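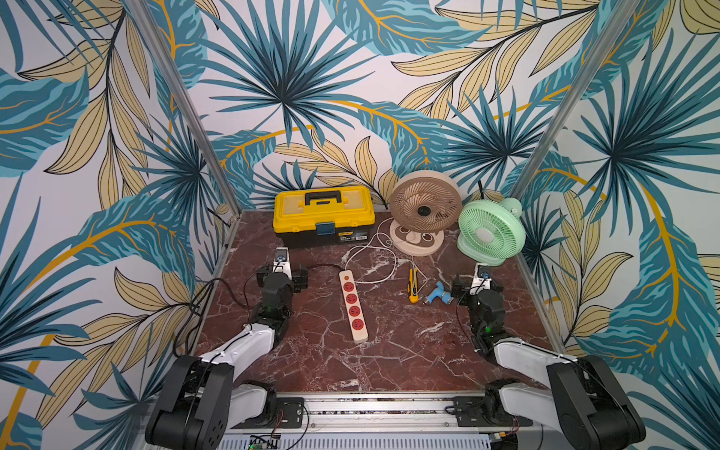 Figure 4 — Yellow toolbox kept at the back of the tabletop

Section 4. Setting up the Hastari 541 label printer

Please read the whole section one time before you begin. The steps are for the table model. If you have the wall model, the hanging of the printer is explained in Section 3 and you can start here from step 5.

4.1 Placing the printer

1. Choose a table which is level and does not shake when you lean on it. Stone, wood and metal are all good.
2. Leave 22 cm free behind the printer. The paper door opens to the back and needs this room also when the roll is small.
3. Take off the two strips of orange tape from the lid. Do not pull out the gray foam yet.
4. Put the printer down with the exit slot toward you. Press lightly on each corner. If a corner moves, turn its rubber foot to the left until it touches the table.

Note: Keep the screwdriver from the accessory bag with your other tools and near the table. You will need it again in 4.4, and later each time the blade is changed.

CAUTION: Do not carry the printer by the lid. The hinge is made for the weight of the lid only.

4.2 Loading the label roll

5. Push the lid button and open the lid until it clicks. Now you can remove the gray foam. Please keep it for transport.
6. Slide the two roll holders apart. Put in the roll so that the labels come from the top, with the printed side up.
7. Bring the holders together until they touch the roll. The roll must still turn with one finger.
8. Pull the paper forward until 12 cm hangs out of the slot, then close the lid with both hands.
9. Press FEED. The printer moves the paper forward and stops at the start of the next label.

If it does not stop, the gap sensor is in the wrong position. Open the lid and move the small green slider to the middle of the paper path — not to the middle of the printer, these are different places when the roll is narrow. Then repeat step 9.

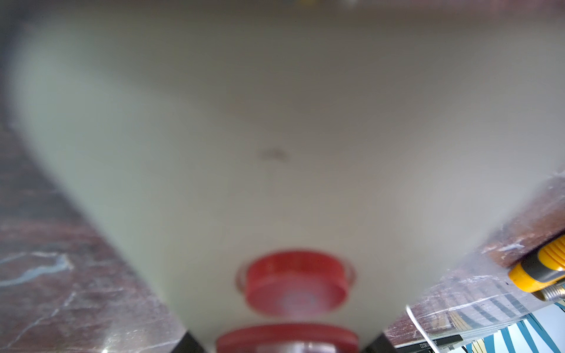 Viktória Simon wrote to us about step 7 that her labels came out at an angle on the first day, and that the holders were the cause. She had closed them too hard, the roll was braking on one side, and after she opened them by the width of a fingernail the labels came straight. She asked us to say it more clearly in the manual.

We agree with her. When you are not sure, leave the holders a little open and print the test label. It has a thin line on each side, and both lines should have the same distance from the edge.

Note: Torketti rolls have a wider core than ours. They can be used with the adapter rings, which are sold separately. Without the rings the roll jumps when the printer starts.

4.3 Connecting the power 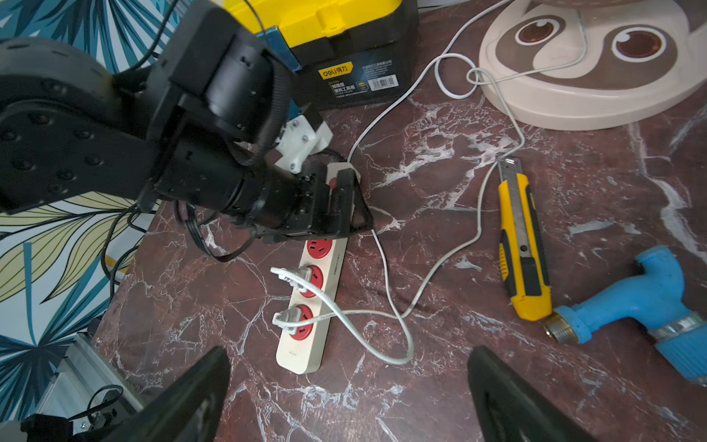

The power supply of the Hastari 541 has a large body and can cover the socket next to it, so plan its place before you put in any plug. Connect the round plug to the printer first and the power supply to the socket last. A wall socket is the best choice. A power strip can be used as well, and it may lie on the tabletop like the beige one shown, but please do not put it under the exit slot, where the cut labels fall. Choose one with a ground contact, and do not connect one strip to another strip.

10. Set the switch on the left side to 0.
11. Connect the cables in the order given above.
12. Set the switch to I. The lamp blinks yellow and then stays green.

If the lamp stays yellow, the lid is not closed well. If it is red, switch off, wait for a minute and try again. When it is red a second time, call the Patton service desk and have the serial number ready. You find it under the printer, on the side of the rubber feet.

4.4 Adjusting the blade

Do this only when the labels are not cut through. Switch off, open the lid and look for the two small screws beside the slot. Turn each one a quarter turn to the right, both the same amount, and print one test label. Stop when the cut is clean.

CAUTION: The blade is sharp also when the power is off. Keep your fingers on the outside of the metal guard.

Continue with Section 5, Connecting to your computer.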